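Bun goes gummy on the bottom every time I order the crawfish box

8 comments 5 shares

Status: open

Okay, starting a log because I've complained to Galang twice through the app and both times got a refund for the bun (nice!) and no answer about why it keeps happening. I don't want a refund, I want a bun that isn't glued to its bag.

What I order: the crawfish box and one plain bun from Usska, same thing every time. The bun is the soft pale kind, and I use it for mopping up the sauce at the end. By the time I get to it the underside is sticky and the skin peels off with the plastic. The top is usually fine, which is the weird part.

What I've ruled out so far:

Driver taking forever. Nope. Order 545 got here 8 minutes after pickup and the bun was as bad as ever.

Old bun. I picked one up in person at the counter, carried it home in my hand like a lunatic, ate it at my desk an hour later. Perfect.

Sauce leak. I checked the outside of the bag on the last two orders and found nothing on it.

My own fault for letting it sit. This one I can't rule out, and it's where I got stuck. I tend to pour the crawfish into a bowl first, start eating, and leave the bun tied up wherever it landed until I need it. So for October's order I did my usual setup: gray mat on the table, crawfish into the big white bowl, bun next to it with the knot still in, paper bag off to the right.

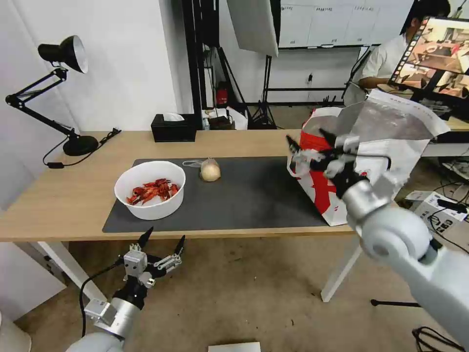

Janelle Fajardo: Before you change anything on your end, can you find out where in the bag the bun is riding? If it's lying on the lid of the crawfish container the whole way home, it's basically being steamed from below, and that would explain why only the underside suffers. Also, untie the knot the second you get it out. Even if you don't eat it for half an hour. I keep bread in bags like that and a tied one fogs up in no time if what's inside is even a little warm.

Okay Janelle, that makes way too much sense and I'm annoyed I didn't think of it. I've been opening the bag and just grabbing everything out in a heap, so I never looked at what was sitting on what.

Update, next order. Looked before I touched anything. Bun was flat on the lid, exactly like you said, lid very warm. Took it out, untied it, put it on a saucer. Underside was tacky but it kind of recovered after a while in the open air? Not great, but edible, and the skin stayed on. I'd call that half fixed.

Update, the order after that. Put a note in the app asking them to pack the bun on the side. It came on the lid again. I don't think anyone reads the notes box, or else the bag is too narrow to do it any other way once the container is in. Untied it right away, same half-decent result.

Máté Pálfi asked whether I'd tried getting the bun in paper, and whether the mat could be holding heat under it. Haven't been able to get paper, they say the plain bun only comes in plastic. The mat I did test! Left one bun on the mat and one on the bare table, both tied, both from the same order (I ate a lot of bread that evening). No difference that I could see or feel, so the mat is off the hook. It's a Prormont one, wipes clean, I'm keeping it.

While I was at it I tried a different unpacking order too. Bun comes out first and gets untied, then the crawfish go in the bowl, and the paper bag stays standing on the mat so I can toss the shells in it as I go. Much less mess, and I should've been doing it that way for years. I pull the lamp over from the other end when I'm peeling, the small ones are a pain otherwise.

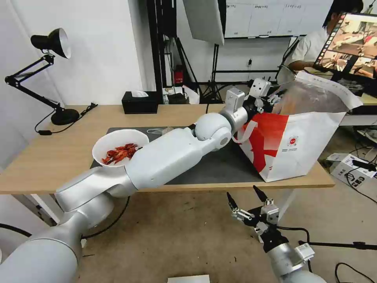
Crawfish in the white bowl, paper bag still standing on the mat.

Where things are now: untying early helps, the mat doesn't matter, the note in the app does nothing. Things I still want to try:

- ordering the bun as a separate item so it maybe gets its own bag
- a few minutes in the toaster oven, underside up (Máté's idea)
- asking at the counter, in person, at 5 when it's quiet

Leaving the ticket open until I've done the counter one. If anybody else orders from Usska and gets a decent bun, please tell me what you're clicking, because I've been through every option on that menu!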